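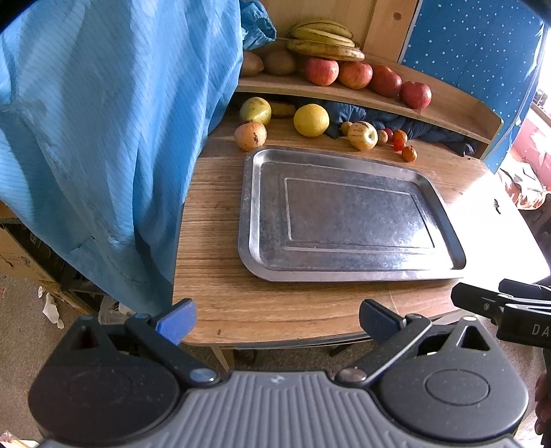

The tray on the table, fruit behind it, bright light from the right.

Grestex rolled-rim metal tray: long-term review

Last updated: September
Reading time: 2 min

I bought the Grestex tray to carry fruit between the sink and the table and to hold it while it dries. It replaced a Mondlow of similar size that had warped in the oven. The Grestex has never been near an oven and this review does not cover baking.

Construction. One piece, stamped, rounded corners, raised rim rolled over on itself. The roll matters most to me. The Mondlow had a folded edge that held water and dripped down my wrist. The Grestex rim is closed tightly enough that a towel gets all of it. A rectangular outline is pressed into the bottom, and I take it to be there for stiffness. Carried by the short ends with a full load of apples, the tray flexes slightly in the middle and goes flat again when set down.

Surface. This is the weak point. The finish scuffs from ordinary use and turns cloudy, and mine reached that state within 2 months. I tried a paste cleaner on one corner and stopped, as it only swapped long scratches for short ones. Under direct sun the flat area still throws a hard glare. Function is unaffected. Buyers who want a tray for serving guests should look at the Uniyal, which is brushed and hides wear better - it is also a good deal heavier.

Stability. The bottom sits flat on my table with no rocking. It does slide on bare wood if you push against the rim, so I put a damp cloth under it when sorting small fruit. Citrus and apples roll freely until they meet the rim. Bananas stay on the shelf at the back of the table and don't go in the tray at all.

Capacity. I weighed one load of plums at around 500 grams and they covered less of the bottom than I expected. A single layer is the sensible limit. Stacked fruit goes over the rim on the first turn.

Cleaning. Warm water, dish soap, towel. The pressed outline collects a thin line of grit after unwashed produce and needs a brush.

The Ustotar has a deeper rim and would suit berries. I have not used one for long enough to rate it.

Rating: 7 out of 9 on my usual scale. Two points off for the finish.

Pushpa Kushwaha

2,614 shares
9 comments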